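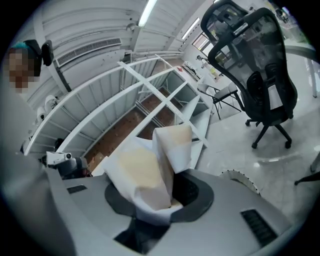 Shelf frame, slats and cross braces, next to the desk chair.

itar_594
White metal frame, two diagonal braces in an X. Do the braces go on before or after the uprights are squared?

bajwa8
After. Measure both diagonals, match them, then tighten.

Mudassar Naqvi
Disagree. Braces on finger tight first, then square. Otherwise it racks when you lift it.

bajwa8
Mine is 405 mm deep and never racked.

itar_594
Will try finger tight. Bolts are M5. Torque?

Mudassar Naqvi
Snug plus a quarter turn.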